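Home Docs Cells Parts Changelog

# Luldale cell: table setup

Notes for resetting the Luldale button-sorting cell between runs. Maintained by Signe Wallin. Last edited 2021-12-27.

## Before a run

1. Lay fresh brown paper and tape it down at the corners. Change it after 50 runs, sooner if it creases.
2. Cardboard box with the slots on the left, openings toward the table. White rack across from it on the right.
3. Spread the parts by hand. Red mushroom-head buttons go on the rack side and green push buttons on the box side, lying any way they fall.

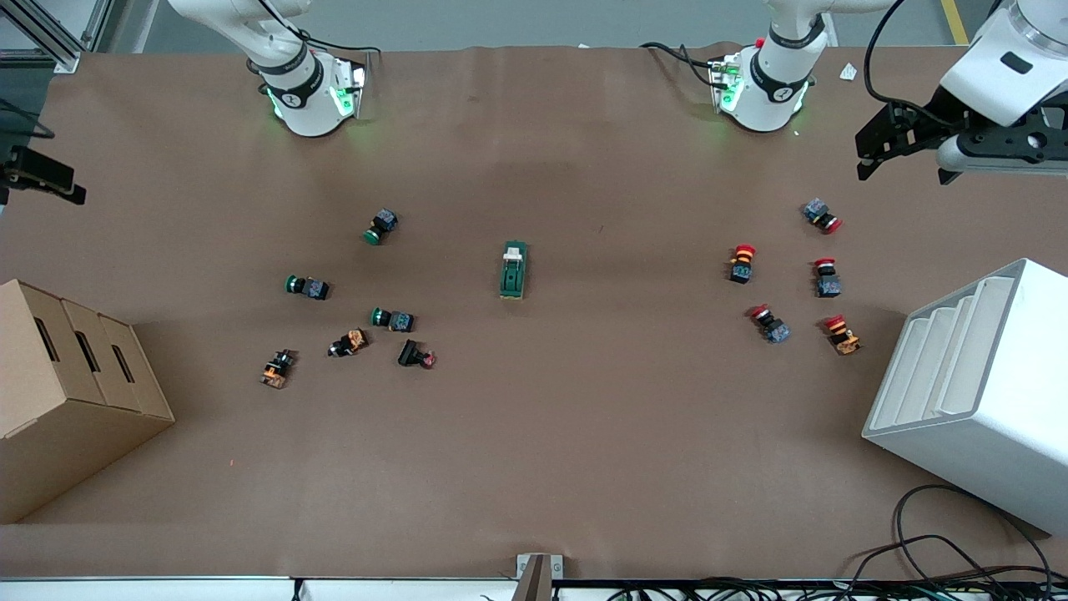 ## Arms and grippers

Home both arms before reaching over the paper. Check the gripper fingers for play every 4 days and retighten if needed. Each arm's cable needs slack through the full wrist turn.

## Known problems

- Left gripper lost its zero at run 466. Sihan Hao recalibrated it; offsets are in `ciltov/left.yaml`.
- Cables near the rack can snag. Not fixed yet.

Contact: Signe Wallin, Dirnport | Back to top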